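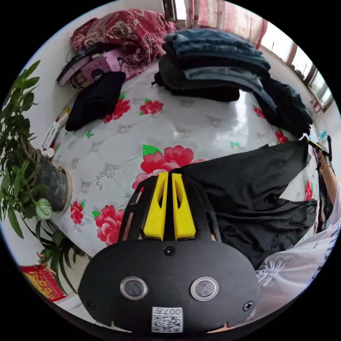 Black trousers laid out on the floral cover.

Maglaya Street Clothing Swap – planning meeting
Nov 17, 2021
Present: Dindo Catacutan (chair), Shiela Catacutan (notes), plus the Banik Road people. Apologies from Triltska, who sent a message re the hall.

1. Last minutes
Read, ok. One fix: the deposit was for tables, not chairs.

2. Hall
Triltska confirms we have the big room, doors from 9. Have to be out by 4 sharp, there's a choir after. Key pickup the night before. Dindo to get it. Heating is extra this year – $20. Agreed to pay, last November was miserable.

3. Drop-offs
Long talk about this. Last time almost 200 pieces came in on the morning itself and sorting ran past opening. Shiela wants drop-offs closed two days ahead. Dindo thinks people will just show up anyway. Settled on: early drop-off is the rule, late bags go behind the desk and get sorted if there's time. No shoes without a pair. No pillows.

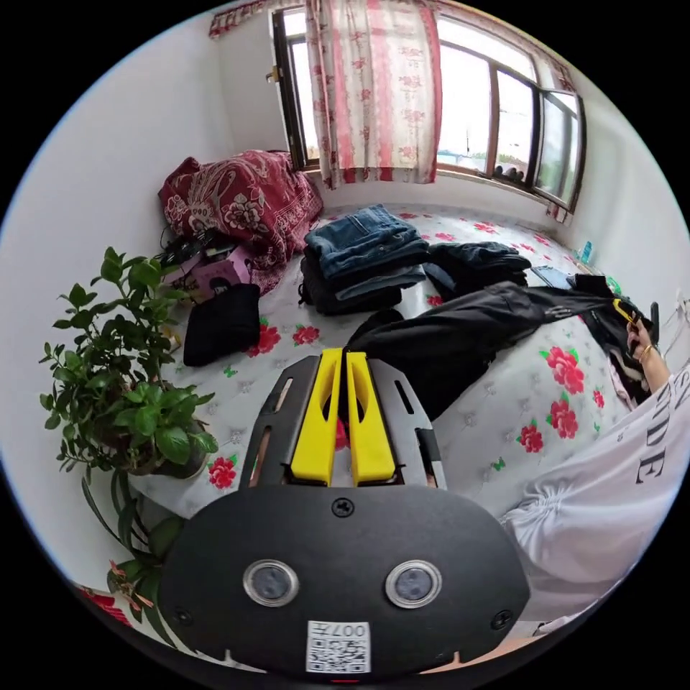
Jeans get their own table, by waist size, everything else by S/M/L. Kids stuff along the window wall. Coats on the rail if Flunasa lends it again, Shiela to call them Friday.

4. Tickets
Keep the token system. One token per item brought, max 20 per person. Anyone with nothing to bring can buy in at $5. Question about whether a coat is worth two tokens, went back and forth, left at one for now. Dindo not happy, wants that noted. Noted.

5. Flyers
Old file still has the wrong adress on it. Shiela fixing. Banik Road will do the school, the laundromat and the bus shelter. Nothing taped to the church door please, we got a complaint.

6. Leftovers
Flunasa takes clean adult clothes only. Need somewhere for blankets and linens. Banik Road to ask the animal shelter. Torn things to rag recycling, but somebody has to drive them, no name yet.

7. AOB
Mirror – one from the hall is cracked, who has a spare? Card reader battery. Safety pins, we ran out lats time.

Next meeting same place, 7 pm, date by text. Closed 8:40.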